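Gripper comparison working group
Minutes, May meeting

Present: Felista Lyimo (chair), Kheri Biwott (minutes), two from the Stokosow office by phone
Started 10 a.m.

1. Minutes of the last meeting

Accepted with one correction. The spare finger pads were ordered by the Stokosow office, not by the lab. Kheri has fixed the shared copy.

2. Brito and Fikulik grippers on the bench

Felista went through the bench results. Both grippers ran the same pick list at the same arm speed. The Brito closes faster and holds the tall items well. It tends to push small round items sideways before the second finger makes contact. The Fikulik is slower but centers the item better, and it dropped fewer of the small ones.

The Stokosow office asked if the Brito result could come from worn pads. Felista said the pads were changed before the last set of runs and the pushing did not go away. She thinks it is the closing profile and wants to try a softer one before anything goes in the report.

Cable routing on the Fikulik is still a problem. The cable catches at the wrist when the last joint turns past its usual range. Kheri has it tied back for now. A proper clip is needed.

Agreed to keep both grippers in the comparison until the new closing profile has been tried.

3. Controller

The Clilliment controller was updated after the last meeting. Logging now works for the whole run, where before it stopped if the arm paused. Kheri noted that the old log files do not open in the new viewer — anyone who needs them should keep the old version installed.

There was some discussion about the force limit. The office would like one limit for all objects. Felista would like a limit per object class, as the jar and the small items behave so differently. Left open. Kheri to write up both options on one page.

4. Simulation runs

Kheri reported on the kitchen setup. The target is 2000 simulated picks for each gripper model. The first 800 with the Brito model are finished and the rest are queued. The Fikulik model has not been started because its finger geometry was out of date. The corrected file arrived this week.

The layout on the island stays the same for both models: the tall jar, the plate with the small brown item on it, and the small dark object in a row on the countertop. Start positions will be shifted a little between runs. The chairs stay where they are at the front of the island, and Kheri will check the lower part of the arm against them in the collision log.

Felista asked for the dark countertop to be kept for the camera test as well. The small object is close to it in color, and she wants to know how the detection does in that case before a lighter surface is tried. The office agreed. Kheri showed the approach over the small object.

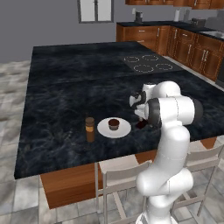
5. Cameras

Wrist camera only for now. The overhead camera mount is not back from the workshop. Felista will ask for a date.

6. Actions

Felista — softer closing profile for the Brito, then repeat the bench list
Felista — date for the overhead mount
Kheri — force limit options, one page
Kheri — load the corrected Fikulik geometry and start its runs
Stokosow office — cable clip for the wrist

7. Other business

The bench is booked by another team for 4 days at the end of the month. Simulation work is not affected.

Next meeting in the same room, same time. Pick list changes to Kheri before then.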